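Home | Builds | Grippers & End Effectors | Classifieds | Search

Search this board... Go Advanced

Thread: Blue tape fingers, round 2

zindexer
Okay so I'm back with the towel-folding arm. For anyone who missed the first thread, this is the one at the Hovon Street shop, on the bench by the door, and the whole goal is to pick up a small cloth and fold it over once without me helping. I gave up on printing new fingertips every weekend and just wrapped both fingers in blue tape with pads on the ends. It's ugly, but I can redo it in 15 minutes and I haven't touched the printer since! 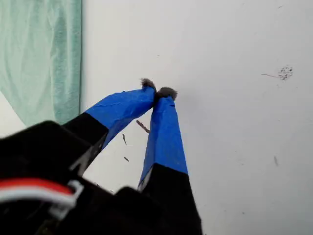 What I can't decide is how tight to close. If I close all the way before I reach the cloth, the tips land as a blunt point and push it around. If I stay too wide, I scoop up a big wad. Right now I come down with a small gap, drag a tiny bit, then squeeze. I'm at 455 on the servo command for closed, for what that's worth on your setup (probably nothing).

mohammadi_fan
Tape is fine for a weekend but it creeps. Every squeeze shifts it a little and then your closed position means something different. I'd do heat shrink and be done with it.

zindexer
I tried heat shrink in January! Couldn't get it over the wide part of the finger, and when I finally did it split. Tape goes around anything.

Getsemaní Ledesma
I'm with zindexer on this one. I ran taped fingers on my Jandelus arm for four months and the creep was real but small. I re-zeroed before each session and quit thinking about it. Your bigger problem is the fuzzy pads. Fuzz picks up lint, and lint on lint has no grip at all. Are you using fuzz on both sides?

zindexer
Fuzz on both for one set of tips, and I also have dark rubber ones. Rubber grabs a lot harder but sometimes it won't let go of the cloth, so I open up and the whole thing comes along for the ride. Drove me nuts all evening. I've been going in from the end of the cloth at a low angle and pinching up a fold.

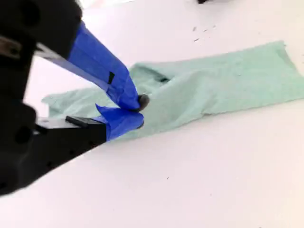
I also slowed the last inch of travel way down, maybe half the speed I had before, and the misses dropped. No idea if that's the speed or me getting better at placing the cloth, and I should really change one thing at a time, I know, I know.

mohammadi_fan
You should change one thing at a time.

Getsemaní Ledesma
Rubber with a little chalk on it, just the tip. Wipe it off if it starts slipping. And try a darker cloth if you ever add a camera, pale on a white table was miserable for me.

mohammadi_fan
Chalk is going to get in the finger joints. Don't do that. Open wider on release and back straight out.

zindexer
Backing straight out is what I do now and it still drags. I'll try the chalk on an old pair of tips tonight, and if the joints get crunchy you can say you told me so.

Comments (3)

kettlecorn
Which tape is it? The cheap blue stuff leaves glue all over mine.

Nov 28, 2022
oldbenchvise
Heat shrink works if you cut it lengthwise and glue the seam. Did nearly 15 fingers that way for a Zindex kit.

zindexer
@kettlecorn I grabbed the roll out of the shop drawer and the label's gone, sorry. No glue mess so far. @oldbenchvise what glue?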